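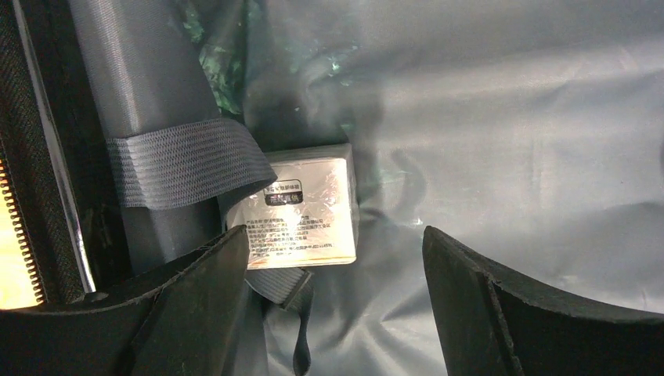

Skisov Lake Fish Passage and Spawning Gravel: Second Progress Report

To: Shiela Sison, grants officer, Eide Angling Fund
From: Vilgot Fjeld, Skisov Anglers' Association
Wed 16 May

Work since the last report

The gravel went into the inlet stream in March, three weeks later than planned. The track on the east side was too soft for the truck until the frost came back, so Eskil Moen had the load dropped at the Ravlow farm gate and we moved it down by tractor and trailer. We have now covered 70 meters of streambed between the footbridge and the old sheep wash. The grant agreement called for the upper stretch to be done first. We did the lower one instead, after the landowner asked us to stay out of the top field during lambing. Signe Brekke wrote to you about this at the time and has your reply on file.

The two log weirs below the road culvert are in. The upper one needed to be reset after high water moved the stones on the left bank. It has held through two more rises. The drop at the culvert itself is still too high for smaller trout at low flow, and we would like to fix that with a third step, which would come out of next year's money if you agree.

Fish

Xinyi Bai walked the stream once a week through the spring, weather permitting, and kept notes on any trout seen above the weirs. She saw fish above the lower weir on most walks and above the upper one only after rain. We can't say yet whether they used the new gravel. The trout here spawn in the fall, so the first real answer will come from the redd survey later in the year. Members have been asked to stay out of the stream below the footbridge from the start of that season, and a sign has gone up at the parking area.

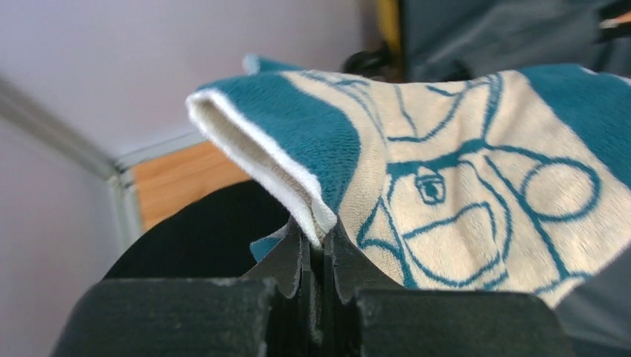
Catch cards from the lake are coming back more slowly than we hoped. Most regulars fill them in, but day visitors tend to take a card and keep it. We have moved the return box from the boathouse wall to the gate, where people have to stop anyway. Signe is entering the cards by hand and will send you the full sheet with the final report. We ask for length, fly or lure, and whether the fish was kept. The space for water temperature has been dropped from the card, as hardly any were filled in.

Spending

The only cost outside the original budget was $775 for trailer hire and fuel, caused by the change of drop point. We covered it from the amount set aside for signs, which came in cheaper than quoted. The gravel supplier, Cingate, has been paid in full. Receipts are with Signe and can be sent on request.

Next steps

Top up the gravel at the sheep wash, where it has thinned on the outside of the bend.
Fence the bank on the Ravlow side before cattle are turned out.
Get a price for the third step at the culvert.
Carry out the redd survey and report the results to you.

Please let us know about the culvert step before we ask for quotes. Eskil can meet you at the stream if you want to see it, preferably at low water.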